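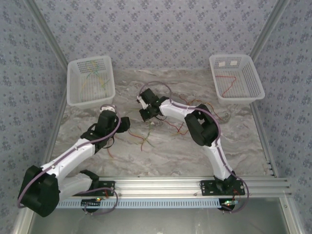 配線の仕分けまで機械にやらせる気ですか、うちの引き出しは10年そのままですよ、とHesutowさんからコメントをもらいました。やらせたいです。でも今のところ、まだ人の手のほうが早い。以下メモ。急ぎなので箇条書き風で。

工作コーナーの小ワザ 電線くず編
2018年12月19日

・線は色で分けない。まず長さで分ける。4cm以下は迷わず捨てる。
・赤と黒は多めに残す。よく使うので。
・絡んだら引っぱらない。端を1本だけつまんで、ゆるめながら抜く。機械がいちばん苦手なのがここ。つまむのはできても、ゆるめる加減がまだまだ。
・撚ってある線はほどかずそのまま保管。ほどくと倍絡む。
・カゴは浅いもの。深いと底の線が化石になります。

じゃあ機械に何なら頼めるか。同じ形の固いものを同じ場所へ、これはもう任せていいと思う。ネジ、空き瓶、積み木。柔らかいもの、長いもの、垂れるものはだめ。電線、靴ひも、洗濯物、ぜんぶ同じ仲間。床掃除は別枠で合格。ただしコードを床に置きっぱなしにしないこと。吸います。

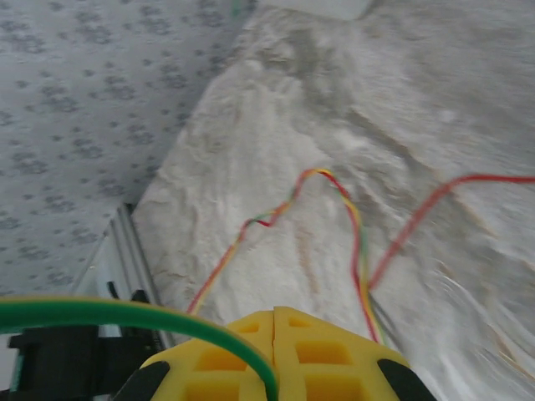 布や紙の上で線を扱うときは、しわを先にのばしておくと楽。しわの影と細い線は人の目でもまぎれます。無地の下敷きが一枚あるだけでだいぶ違う。滑りすぎる台も困りもので、つまもうとすると線が逃げる。薄いゴムシートを敷くといいです。

・束ねるのは50cmまで。それより長いのは8の字に巻いて、真ん中をとめる。
・とめるのは面ファスナー。輪ゴムは夏にとけてくっつくのでやめましたた。
・仕分けは30分で切り上げ。残りは「あとで」の箱へ。

家の仕事を全部機械に、という話はまだ先。洗濯物をたたむのも、たためる形に広げるまでが大変なわけで。電線も同じ、ほどくまでが仕事の九割。仕分けだけなら近いうちにいけるかも知れない、と期待はしてます。

次は5月の大掃除のときに書いた棚の話の続き。ラベルの貼りかた、はがしかた。のりが残ったらドライヤーで温めてから、ゆっくり。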